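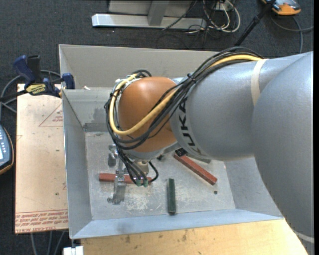

Mahmoud Slaoui called the first Skelelis numbers too good to trust, and asked for a rerun with bars touching the bin wall. Skelelis is a bin picking method, published June, revised 9 September 2021. Picks a grasp from one depth view, then replans if the gripper meets contact early – no second scan. Rerun covered 396 attempts, 370 succesful. Of the failures 11 were wall cases, rest mostly slips. Older Ulach planner used as baseline, same bars, same bin. Cable drag on the wrist not modeled. Code partly relased, see Miveo.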